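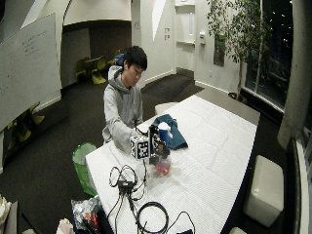
At the long white table, with a bottle and a small container of pink-red liquid.

Books > Short Fiction > Anthologies and Course Readers

The Valdovinos Reader, Hardcover

The Valdovinos Reader is a one-volume anthology of short stories, published by Lillow for adult reading groups, library programs and first-year college courses. It holds 40 complete stories in 569 pages. Every story is printed whole. There are no chapters from novels and no abridged texts.

The book is sewn and bound in dark green cloth, with a plain paper jacket and one ribbon marker. The type is set in a single column with a wide outer margin. Lines are numbered in the margin every five lines, starting over with each story, so that a group can find a passage quickly without quoting a page number. The numbers are the same in the paperback, and readers with different bindings can work together.

What the book contains

The stories are grouped by length. The first part is made up of very short pieces, most of them two or three pages, which can be read aloud at the start of a meeting. The middle part has stories of ordinary magazine length. The last part is given over to long stories, including three that other publishers have issued as separate small books.

We considered a chronological order and an order by country. Groups that tried the page proofs told us they picked their next story by how much time they had, and we arranged the contents to match. A second table of contents at the back lists the same stories by year of first publication, and a third lists the translated stories by original language.

Each story has a headnote of half a page or less. The headnote says where the story first appeared, which version of the text is used, and who made the translation if there is one. It doesn't give away the plot. Discussion questions are kept out of the main book and are sold separately in the leader's booklet described further down.

There are 271 explanatory notes, placed at the foot of the page. They cover foreign words, place names, old money and a few references that most readers won't know. We left out notes on symbols and themes. 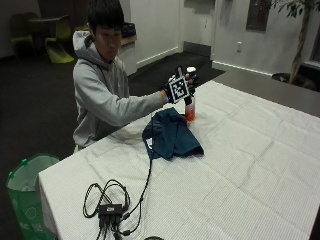
A longer essay on how story collections are put together comes after the last story. It looks at the difference between a collection written as one book and a collection gathered from magazines over many years, and at what happens to the order when an editor gets involved. The essay assumes no knowledge of publishing. Some instructors assign it in the first week, which works well enough, though a few of its examples refer to stories later in the syllabus.

Changes since the last edition

The present edition drops nine stories and adds eleven. Four of the dropped stories went out because permission could not be renewed. The others were the ones that groups most often skipped. Four of the added stories are in translations made for Lillow and not printed elsewhere.

Several errors in the previous edition have been fixed. The most serious was a missing paragraph near the end of the second long story. Owners of the previous edition can ask us for the paragraph on a printed slip, sized to fit the page. There is no charge for the slip.

Page numbers have changed throughout. Instructors who hand out a reading list with page numbers will need to make a new one. Marginal line numbers have stayed the same for all stories carried over, except for the story with the missing paragraph.

Paper and binding

The text is printed on Drisosel, a cream uncoated paper that takes pencil well and most ballpoint ink without showing through. Fountain pen ink will spread a little. Highlighter shows faintly on the back of the page, more so with the orange and pink colors than with yellow.

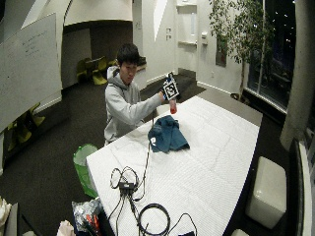 The hardcover is a heavy book, and the sewing needs a little help when the volume is new. Stand it on its spine and let the two covers down flat. Then open a few leaves at the front and a few at the back, pressing each lightly along the inner edge, and work toward the middle. Do it on a padded surface so the cloth on the boards isn't rubbed. White quilted padding with a fine ribbed texture, like the kind covering the table in the photo, is fine for the job, and so is a folded bath towel. After that the book should lie open by itself from about the third story on. The paperback is glued and will not lie flat, however it is treated.

The ribbon is heat-sealed at the end. If it starts to fray, trim it at an angle and put a drop of clear glue on the cut.

Copies with a crooked page block, a missing section or a torn page should be returned for exchange. Small bumps to the corners of the jacket are not counted as a fault. We can supply a new jacket alone for the cost of postage.

Versions

Hardcover. Sewn, cloth boards, jacket, ribbon. Suits libraries and readers who intend to keep the book.

Paperback. Same text and same paper, glued, with card covers. No jacket or ribbon. Most course orders are for the paperback.

Large type, two volumes. Same stories in the same order. The notes are moved to the end of each volume, and the closing essay is in the second. Printed to order, so please allow extra time.

There is no electronic version. The permissions for a number of the stories cover print only.

Leader's booklet

The leader's booklet runs to 121 pages and is stapled, with card covers. For each story it gives an approximate reading time, aloud and silent, a short plot summary for the person running the meeting, and four to six questions. The questions can be photocopied for use by a group that owns at least one copy of the Reader. The summaries should not be handed out.

The back of the booklet has three suggested programs, for six, ten and fourteen meetings. The six-meeting program uses only stories from the first two parts. Content notes are included for stories with violence, illness or the death of a child.

The booklet for the previous edition can't be used with the present one, as the story numbers no longer match.

Related titles

The Eltville Reader is the companion volume, made up entirely of linked stories, where characters or places carry over from one to the next. It is shorter and is meant for groups that have already finished a general anthology. It comes in paperback only.

Ordering

Single copies can be ordered from this site or through any bookstore. Reading groups and schools ordering ten or more of the same version get the group discount, and one leader's booklet is included with each group order. Mixed orders of hardcover and paperback are counted separately.

Instructors may request an examination copy of the paperback. Write from a school address and give the name of the course and the expected enrollment. Examination copies do not need to be returned.

Orders received before noon are packed the same day, apart from the large type version. In April and again in late summer, when course orders come in, packing may take up to a week. Returns are accepted for unmarked copies in salable condition. Large type volumes can be returned only if there is a printing fault.

Lillow | Contact | Permissions | Ordering and Returns | Back to top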